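Re: [wallow-users] Shift swaps not showing for the second person

Senga Laing wrote:
> We moved our rota to Wallow in November and most of it works. The part
> that doesn't is swaps. If I offer my Friday late to someone and they
> accept, it disappears from my calendar but never turns up in theirs.
> The manager view shows the shift as filled. Two people have now missed
> a start because of this. Is it a setting on our side or a fault?
> We are on the Ferkia plan, 70 staff, two sites.

Hi Senga,

It's a setting, though not one you would find by looking under Swaps.

Wallow keeps two lists for each person: the shifts they hold and the shifts their site publishes to them. The manager view reads the first list and the phone calendar reads the second. When a swap goes through, the first list changes right away. The second only changes when the site is published again. With one site this happens by itself every 10 minutes. With two or more it is off by default, and you have to turn it on for each site.

Log in on a computer as the account owner. A site manager login won't show the right page. Then:

1. Go to Company, then Sites, and open the first site.
2. Scroll down to Publishing.
3. Change "Republish after changes" from Manual to Automatic.
4. Save, then do the same for the second site.
5. Go back to the schedule and press Publish once by hand for each site, so the swaps you already have get sent out.

Step 5 is the one people leave out. The new setting only looks at changes made after you save it, so your old swaps will stay missing until you publish by hand.

If some people still don't see their shifts, check which site they belong to. A person whose home site is A can accept a shift at B, but their phone will only show it if B is ticked under "Also works at" in their profile. We had 90 profiles to go through when we merged with the Jaunzems crew, and I did them from the spreadsheet export. You can edit that column and load the file back in – just keep the header row exactly as it came out. The import stops at 2000 rows, so you won't get near it.

One warning about Automatic. Every republish sends a notice to anyone whose shifts changed, and if you build next month's rota straight in the live schedule your staff will get a lot of them. Build it in a draft and move it over when it is finished.

The Dustora time clock reads the same list as the phone calendar, so anyone who clocked in for a swapped shift was probably logged as unscheduled. Those hours are not lost. They sit under Timesheets, Unmatched, and you can attach them to the shift there. I would do that before payroll closes.

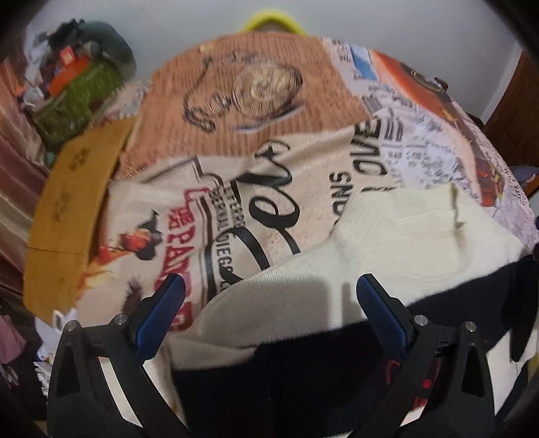 Senga Laing wrote back off list that Automatic was on for one site and Manual for the other, and that the missing swaps came through after publishing both by hand. She also asked if the notices can be held overnight. They can: Company, Notices, Quiet hours. It applies to both sites at once, and anything held goes out when the quiet period ends. Urgent cover requests ignore it.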